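Hemness ballot box, standard pattern

Supplied by Hukero
Order code: HEM 55

The Hemness is a rigid, lidded ballot box for parish polls, local council elections and internal party ballots. It is 55 cm high, stacks when empty and takes standard numbered cable seals on the lid and on the slot cover. It replaces the older Agbayani box, and the seals for that model fit this one without an adaptor.

Body and lid

The body is a single moulding in opaque grey with a matt finish. There are no side seams. The lid locates on a raised lip and is held by a hinge bar at the rear and a seal point at each front corner. It cannot be lifted with the seals in place without breaking them or leaving visible damage to the lip.

The slot is centred in the lid and has a sliding cover. The cover has its own seal point, so the box can be closed at the end of polling without disturbing the lid seals fitted in the morning. Seal numbers should be entered on the ballot paper account in the usual way.

Capacity

Capacity is 2,549 papers of A5 size, folded once. Long papers of the kind used for party list contests take up more room, and a second box should be allocated to the station where turnout is expected to be high. The figure assumes that papers fall freely. Presiding officers normally settle the contents by tilting the box, with the agents watching, and this has no effect on the seals.
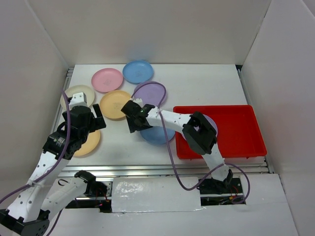 Can the same box be used for two polls held at the same time?

Each poll should have its own box. Where the returning officer has decided on a combined box, the Hemness will take mixed papers, and they are separated at the verification stage. Coloured lid labels are sold separately for stations that keep the polls apart.

Transport and storage

Moulded grips on the short sides allow one person to carry a full box. Two straps can be passed through the channels in the base for use in a van or an estate car. Empty boxes nest to half their height with the lids removed. Lids are stored flat and are not paired to a particular body.

Boxes should be kept out of direct sunlight – long exposure makes the lid lip brittle. Clean with warm water and mild detergent. Solvent-based label removers will mark the finish.

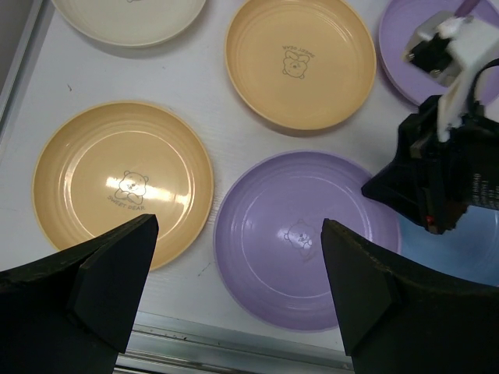
Cream-white, pale yellow and lavender plates on a white tabletop.

What is supplied

– Body, lid and hinge bar
– Slot cover, fitted
– Clear pocket for the station number and electoral area
– Starter pack of cable seals, numbered in sequence
– Printed instruction sheet for presiding officers

Polling booths, tactile voting devices and notice frames are listed on their own pages. Skitesport carrying straps are available in the accessories section and fit the base channels of both the Hemness and the Agbayani.

Price and ordering

The unit price is £56, excluding VAT and delivery. Orders for the May elections should reach us by the end of January. Later orders are filled from stock where possible, but label colours may be limited. Short-term hire is not offered on this model.

Spare lids and hinge bars can be ordered singly. Please quote the mould number on the underside of the box, as earlier lids have a narrower lip.

Questions about seal compatibility or large orders should be sent to Trinidad Dumlao, elections equipment desk, Hukero.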